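Corrugated board

Corrugated board is a packaging material made from a fluted paper sheet, the medium, glued between flat sheets called liners. In trade use it is distinguished from cardboard, a loose term that also covers solid paperboard.

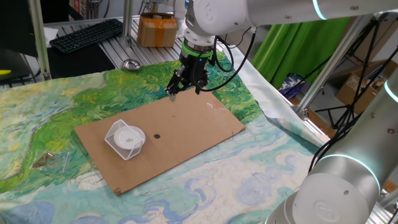
Vol. 2, p. 196

Manufacture

The medium is softened with steam and pressed between toothed rollers. Starch adhesive is applied to the flute tips and the first liner is bonded to them. The second liner is added at a later station, after which the web is dried, scored and cut. The Virum mill of the Wusano company runs a line of this type with 10 drying sections. It was rebuilt in February after a bearing failure.

Properties

Stiffness is greatest along the line of the flutes, and boxes are normally designed with the flutes upright. The Prydderch method, used in some testing rooms, loads a short strip on its edge until it buckles. Strength falls as the board takes up moisture from the air.

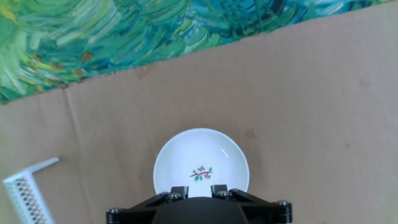
Creasing also lowers strength, as it crushes the flutes and leaves a line along which the sheet will fold again. Flat sheets are therefore stored in level stacks. The Amari grade, sold at a weight of 590 grams per square metre, is supplied in this form for use as layer pads.

Recycling

Used board is pulped in water and screened to remove tape, staples and plastic film. Fibres shorten with each cycle, and some new pulp is usually added.

See also: Kraft paper; Paperboard; Starch adhesive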